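## Gripper week on the mezzanine

We finally did the thing we have been promising since the spring issue: a proper side-by-side of the hand-held grippers, with everyone on the team taking a turn and everyone using the same objects. The two candidates were the Hendus, which most of you have already used, and the newer Ano, on loan to us through June. Same room, same operators, same pile of stuff to pick up.

The rules were simple. Each operator did 100 grasps per gripper, split into blocks with a break in between, and we logged a miss any time the object slipped, dropped, or had to be picked again. We mixed soft things (cloths, plush toys) with hard ones, and we kept the soft share high on purpose. Soft objects are where our last round of recordings from Hallness fell apart, and we wanted to know how much of that was the hardware and how much was us!

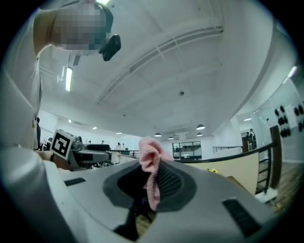 Cloth was the big surprise. I had expected the Hendus to win easily, with its longer fingers and stiffer spring, and for flat fabric on a table it does. But once the cloth is bunched up, the Ano is lovely. The pads give a little, you feel the fabric gather between them, and you can carry it across the room without that nervous death grip we have all learned. The Ano missed 4 of its last 30 cloth grasps, and three of those came from the same operator, who will remain unidentified (it was me).

Hard objects went the other way. Anything thin and smooth likes the Hendus, and picking a pen up off a bare tabletop with the Ano took more patience than I have after lunch. We tried swapping the pads and got a small improvement, then swapped them back because the softer ones were so good on everything else.

A word on tracking, which several of you asked about. Both grippers carried the square markers, and we ran the pose estimate through the Mladenović controller with the same settings all week. It held up well near the tables. The trouble spots were the usual ones: glare off the floor in the afternoon, and wrists rolled so far that the marker plate faces away from the cameras. A plate with two angled faces copes with that second problem much better than a single flat one — enough that I would like every gripper to have it before the next recording round. 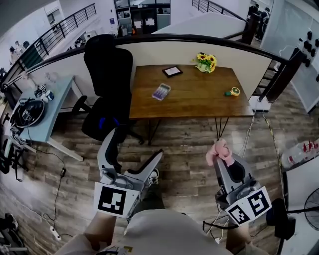
*Two grippers in use at once, with the pink plush toy in the right one.*

Two-handed work deserves its own session. We only squeezed in a short one, mostly handing soft toys from one side to the other, and it was the most fun I have had in the lab in months. It also shows up every bit of lag between the two hands, so bring your timing complaints and I will add them to the list.

Still open: battery life on the Ano (we kept topping it up, so we have no real number), whether the finger pads survive a month of daily use, and how tired your thumb gets after an hour. If you have small hands, please come and try both. The trigger on the Hendus is a stretch for some of us, and I want that in the notes before we order any more.

The log sheets are in the shared folder under "gripper week," and the raw recordings will follow once they are trimmed.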